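This site uses cookies to keep you logged in and remember your settings. Accept all / Manage

December
By Ruoxi Hao

Final report - two-arm bagging cell, Diltbridge shared workshop
Partner: Jenő Veres

What we set out to do

Build a small cell with two arms that can handle soft packaging between them. Groceries mostly. One arm can pick a box up fine, everybody has done that, but a bag with fruit in it sags and slides and a single gripper just drags it across the table. So two arms, one table, teach by hand, replay with a learned policy. That was the proposal and we stuck to it more or less. The part we dropped was the moving base. No time, no money, and the workshop door is too narrow anyway.

Working name for the whole thing is Wastance. Jenő picked it, it is on all the folders now so it stays.

Frame and enclosure

Aluminum extrusion all the way round, pale panels on the back and sides. First version was open and it was a mistake. People walk past with lamps, the big door opens, the light changes and the camera pictures from morning and evening looked like two different rooms. Panels fixed most of that. Also keeps sawdust off the table, the bandsaw is on the other side of the wall.

White tabletop with a metal rail along the left and the right. Square is better than the long one we drew first, both arms get into all the useful area. Cross beam at the front takes both arm plates. We drilled the plates ourselves and had to slot the holes on one of them becuase I measured from the wrong edge. It sits straight now.

Perforated strip under the front beam for air. Power supplies live below the table behind the glass. Jenő wanted a solid door there, I wanted to see if anything was smoking. Glass won.

Arms

Printed links in white, black servos at the joints, black grippers. Link shape is ours, started from a free design and thickened after the first upper link cracked at the screw boss. Reprinted with more walls, fine since then. Servos came from Kocsis, shipping slow, two of them replaced under warranty. Total spend for the project was 2788 including the replacements we paid for before the refund came.

Cables were the worst job of the whole build. Too short and the wrist pulls the plug out at full reach. Too long and it hooks on the elbow. We ended up with a loop over the upper link and the rest tied along the outside. Ugly. Works. If you do this, cut the cables last.

Small controller board at each arm base on the front, where you can see the lights. We had them under the table in the first month and spent a whole evening crawling around with a flashlight to find one loose connector. Never again.

Software

Nothing special. Brokumex control library for the servos, our own recorder on top, training on the workshop PC overnight. Joint positions plus camera pictures go in, next positions come out. We did not write our own network and are not going to pretend we did. What we did write:

- the recorder, with a button to throw away a bad take
- a check that stops both arms if the grippers get too close with nothing between them
- homing routine, slow on purpose
- a script that renames files, because mine were a mess

The stop check false-triggered a lot in the beginning. Threshold was set for hard blocks, and a plastic bag squashes to nothing, so the arms thought they were about to hit each other and froze. Loosened it, added a torque limit instead.

Recording

We recorded 252 takes of two-arm handling. Bagged fruit, wrapped snacks, loose packets, moved around on the table between takes. Each take starts from home position and ends when the operator hits the button. Jenő drove most of the bag ones, his hands are steadier. I did the packets.

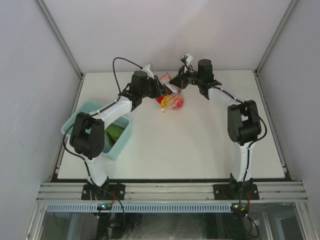 Clear plastic is hard for the camera. It shines in one take and vanishes in the next depending how it is crumpled, and the policy seemed to learn the colored stuff and ignore the film around it. So it would aim for the fruit and pinch whatever film was in the way. Sometimes a good grip, sometimes a corner that slid right out. We tried turning the lamp down and putting a sheet of tracing paper over it. Helped some. Did not measure it properly, should have.

The bin on the left is the drop place. We moved it twice. First too close to the left arm base and the elbow swung over it and hid half of it from the camera at the wrong moment. It still hides some of it. Low sides were a good choice, the high crate we borrowed first just got knocked.

Training and results

First policy, trained on the packets only, went 1000 steps and did basically nothing. It reached to the middle and shook. Way too few steps, we were impatient. Let it run overnight after that and it began to look like a plan.

Second policy, all takes. Packets ok. Bagged fruit so-so. Typical failure - both grippers close but one is late, bag turns, late one closes on air. The people who drove it do this by feel and the timing is different every take, so the policy averages it. We talked about recording with a fixed rhythm, a metronome even. Ran out of term.

Third policy, same takes with the 4 worst failure starts recorded again many times over. Better on those starts. Not clearly better on others. I don't want to claim more than that, we ran short tests late at night and changed the lamp in between which was dumb.

What went wrong

Sag in the left shoulder after a long session. Servo gets hot, holds a bit lower, then every replay is off by that much. We added rest breaks. Real fix is a bigger servo or a spring.

Lost one whole evening of takes to a full disk. The recorder did not complain, it just wrote empty files. It complains now.

Plate bolts work loose. Check them every time before power on, there is a hex key on a string for that.

Next

- spring on both shoulders
- a second camera lower down, so the elbow is not always in front of the bin
- proper lamp, fixed, no tracing paper
- soft pads for the gripper fingers, Jenő has printed one pair already in the flexible stuff but not fitted
- count the results right, same lamp, same start spots

The cell stays at the Diltbridge workshop over the break. Ask either of us before switching it on, the homing routine still assumes the table is clear and it will push things off. Code and print files are in the shared folder, print files are the thickened version, dont use the old ones.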